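Grillosus brings back the Taipe rain shell in April

Good news if you've been stalking the Grillosus site like I have: the Taipe shell is coming back in April, and this time there's a matching pair of pants to go with it! I had an email from Bernadette Pettigrew, who runs the outerwear side over there, and she let me ask a bunch of nosy questions.

The jacket is $160, same as last season. The pants are $57 if you buy them alone, and the full set with the new Trosine liner zipped in comes to $231. I know, that's a chunk of money for something you wear to walk the dog in a downpour, but my old Taipe has been through four winters and the seams are still holding (the left cuff, less so, my fault, blackberry bushes).

So what changed? The hood is deeper, thank goodness. The old one blew off my head every time I turned a corner. The pockets got moved up a couple of inches so a hip belt doesn't sit right on top of them, and the ankle zips on the pants go high enough to pull them on over boots. I tried a sample pair in the store and got them on over my clunky hikers without sitting down, so I'm sold.

Sizing is where I'd slow down a little. Bernadette told me the women's cut runs longer in the leg this year, and short lengths only come in 2 colors, moss and a dark navy. I'm five foot three and I'd go short for sure. The regulars puddled around my heels.

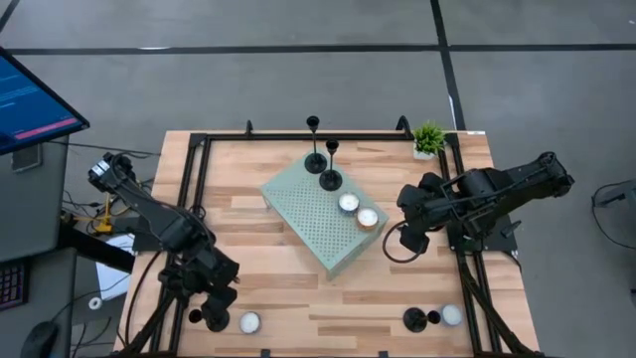 If you're holding out for the Zekedier version, the one with the fleece collar, that's not coming until fall, and Bernadette wouldn't give me a price on it. I asked twice!

Online orders open at 9 in the morning Eastern, and stores get theirs the same day. Returns are free as long as the tags are on. I've already got moss in my cart, and I'm still going back and forth on the liner.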